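Zekport household set: README

Maintained by the student robotics club at Drurbridge. Questions go to Elli Ahonen, who keeps the master copy and the annotation sheet.

What is in the set

Recordings of a mobile robot working in ordinary rooms, made by club members for the club's own training runs and for the September demonstration. The set has 2,491 episodes, sorted into 24 tasks. An episode is one attempt at one task, from the spoken start cue to the stop cue. Attempts that went wrong are kept in and labeled.

We started the set after last year's entry did well in the lab and badly everywhere else. The lab has matte floors, one kind of table and hooks at a fixed height. Most of the homes and shared rooms we have used since have none of those.

Task groups

The tasks fall into four groups.

hang: take a light item off a hook, or put one on. Tags, keys, lanyards, cloths.
clear: move small items from a table to a named spot.
floor: approach something on the floor and stop at a safe distance, or pick it up.
travel: get from one room to another without touching walls, door frames or furniture.

Rooms were not tidied or restyled before recording. Members were told to leave cables, bags and boxes where they found them unless they were a hazard to a person.

Views from the head camera, all from the same place:

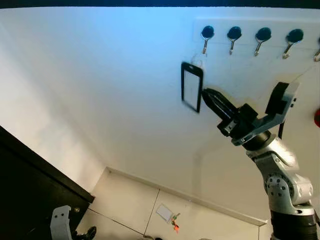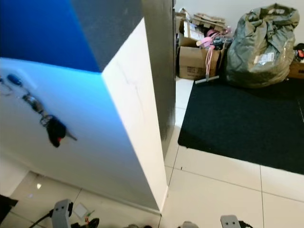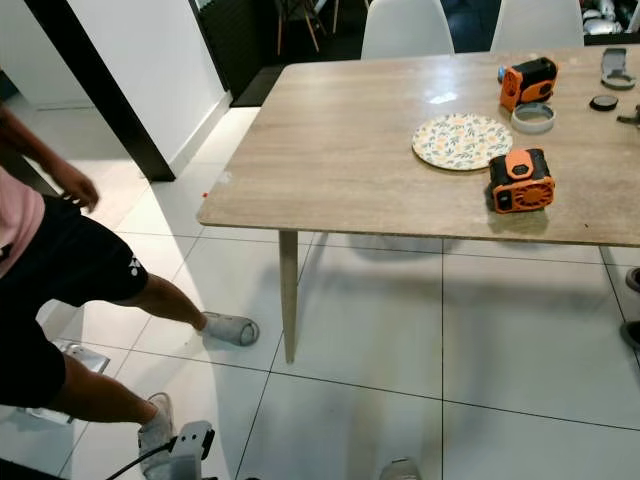
Folder layout

Each session has its own folder, named with the room code and a running number. Inside it:

episodes/ — one subfolder per attempt
calib/ — camera and arm calibration for that session
notes.txt — whatever the operator wrote down
labels.csv — task, outcome, operator initials, annotator initials

Video is stored as separate files per camera. Joint positions and gripper opening are in one table per episode, with timestamps in milliseconds from the start cue. If the video and the table disagree on length, trust the table. The early sessions have a short gap at the end of the video where the recorder closed the file before the last buffer was written.

Labels

Outcome is one of: done, partial, failed, stopped. "Stopped" means a person ended the attempt, for any reason. It does not mean the robot did something wrong, and it should not be counted as a failure when you report success rates. We made that mistake in our first write-up.

"Partial" has caused the most argument. For the hang group it means the item left its starting point but did not end up where the task asked. For clear, it means at least one item was moved correctly and at least one was not. For travel we do not use it.

Every episode was labeled by one member and checked by another. Where the two disagreed, Elli decided, and the row has a 1 in the column named adjudicated.

Known problems

Small, thin items on hooks are hard to label from the head camera alone. They swing, and the fingers often hide the point of contact. Use the wrist view where there is one.

Glossy tile gives bright reflections that our floor detector reads as objects. We have not removed these episodes. If you train on depth, check a few by hand first.

Nine sessions have no wrist camera at all. They are listed in missing_wrist.txt.

Operator skill is uneven. New members recorded a large part of the travel group during their first weeks, and it shows in the jerky base motion. Filter by operator initials if that matters to you.

Baseline

The baseline policy is Prestex, trained on the hang and clear groups only. The config is in baselines/prestex. It runs on one lab workstation overnight. Please do not start it from the shared login, as it fills the home directory with checkpoints and locks everyone else out.

Hodoroagă is the held-out split. Its rooms do not appear anywhere in the training data, and it should be used once, for final numbers. If you have looked at it while tuning, say so in your report.

People and consent

Anyone who lives or works in a recorded room signed the consent form before the session. Bystanders may appear in part. Faces are blurred in the released video, and audio is cut after the start cue. Anyone who appears can ask for their episodes to be taken out. Write to Elli with the room code and we will remove them from the next version.

Use

Club members and coursework at Drurbridge: free to use, with a line of credit. Outside groups should ask first. Do not repost the video files — link to this page so that removals carry through.

Changes

26th March: labels re-checked for the clear group, two duplicate folders deleted, missing_wrist.txt added.

Before that: first full version, with no change log kept. Older copies on club laptops should be thrown away, as the room codes were renumbered and will not match.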